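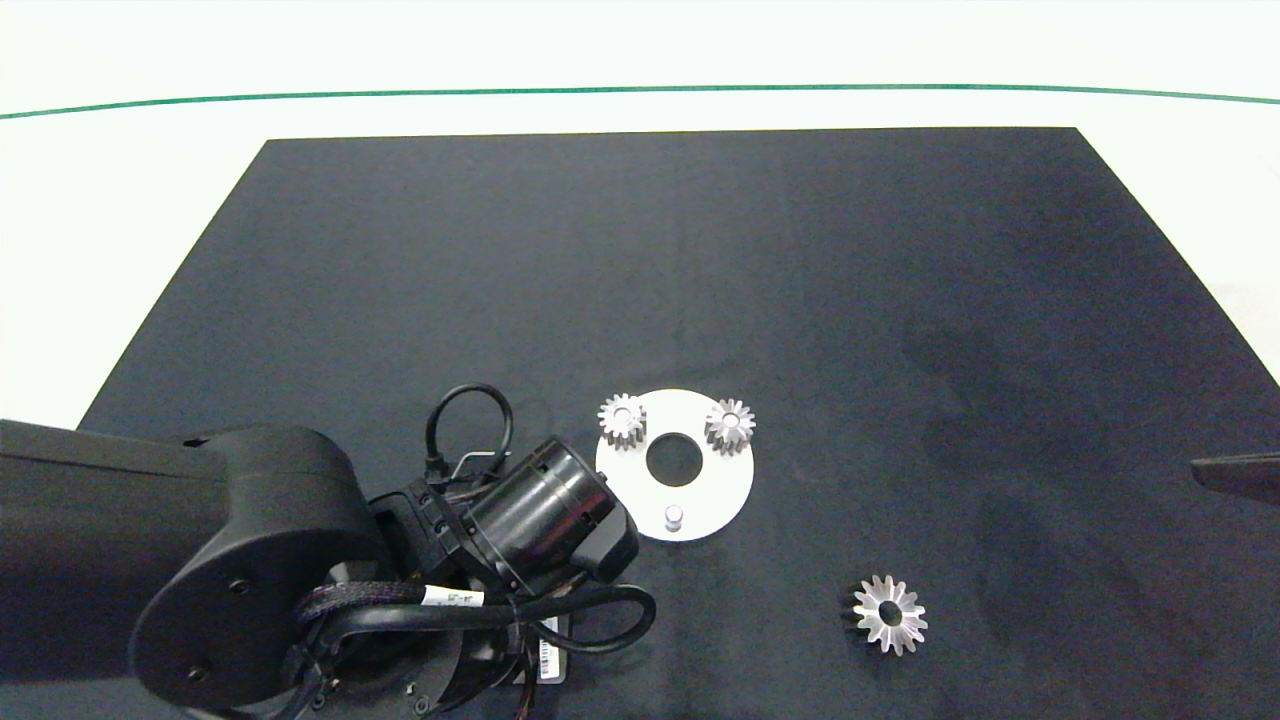 A white plate on a dark navy mat. We have had this setup at home since November and a few people asked how it holds up, so I'm putting it all in one thread.

1/ The table is white. Before the mats we ate straight off it and I got tired of the noise. A plate set down on a bare hard table is loud, and in a small apartment you hear it in every room.

2/ I wanted fabric. I had the woven plastic kind years ago and crumbs got down into the weave and stayed there. You can't wash those in the machine either. You end up picking at them with a toothpick.

3/ Bought a set of 6 from Nandetti. Navy. They also had gray and a rust color. I ordered one gray first to test and my wife said it looked like a dish rag. She was right. It is a dish rag now.

4/ Color. People told me dark mats hide stains. Partly true. Coffee, soy sauce, gravy, you won't see any of it from a normal distance. Flour, rice, salt and cat hair you will see right away. If you have a white cat, buy light mats.

5/ Water shows as a darker spot until it dries. Oil also shows as a darker spot and does not dry. So if a spot is still there the next morning it's oil, and you need dish soap on it before it goes in the wash. One drop, rub it in with a finger, leave it 15 minutes.

6/ Someone asked about the white plates and whether they mark up. Ours are plain round ones from Pallbridge, bought open stock so I can replace one at a time. They get gray lines from knives. A paste of baking soda and water takes most of it off. I do it maybe twice a year.

7/ I like a white plate on a dark mat for one practical reason. You can see the edge of the plate. My father's eyesight is poor, and on the white table he kept setting his glass down on the rim. He doesn't do that at our place anymore. I didn't plan it that way but I would buy them again for that alone.

8/ Same goes for kids setting the table. Mat first, plate in the middle, fork on the left. Ours is five and she gets it right most nights. The mat gives her a spot to aim for.

9/ Washing. Cold, inside out does not apply, obviously, it's a flat mat. Wash them with dark clothes, no towels. Towels leave lint all over navy and you will be there with a roller.

10/ Spin speed matters more than I expected. I ran the first load at 1000 and they came out with hard creases across the middle. Took an iron to all of them. Now I spin at 500 and pull them flat while damp. No ironing.

11/ Don't put them in the dryer. I did it once. The one I dried is a little shorter than the rest and the corners turn up. It goes under the fruit bowl now.

12/ Drying flat on the table works fine if you don't need the table. I lay them out after dinner and they're dry by breakfast. In a humid month give them longer.

13/ Storage. Flat in a drawer, not rolled. If you roll them they want to stay rolled and the plate rocks.

14/ Do they slip? A little, on a smooth table. I tried a rubber grip liner underneath from Quintanilla. It worked but you could see it at the edges, and it stuck to the table when I left it for a week. I took it out. We just don't drag the plates.

15/ Hot dishes: no. These are thin. A warm dinner plate is fine, a pan from the oven needs a trivet. I left a faint ring on the table finish learning that. Melley sells cork ones that are the right size for a skillet and we keep two by the stove.

16/ Cost came up in the replies. I'm not listing prices, they change and I bought mine on sale. I will say the cheap set I had before lasted one summer and these look the same as they did in month one, apart from the one I shrank.

17/ Also asked: round or rectangular. Rectangular if your table is rectangular. Round ones leave the fork half on and half off and it bugs me.

18/ Last one. If you buy navy, buy all you need in one order. I added two more later and they are a slightly different blue. In daylight you can tell. At dinner with the lamp on you can't. I put those two at the end where I sit.

19/ Forgot this. Cut the care tag off before the first wash. It leaves a bump under the plate.

© Kenji Mercado | Contact | Back to top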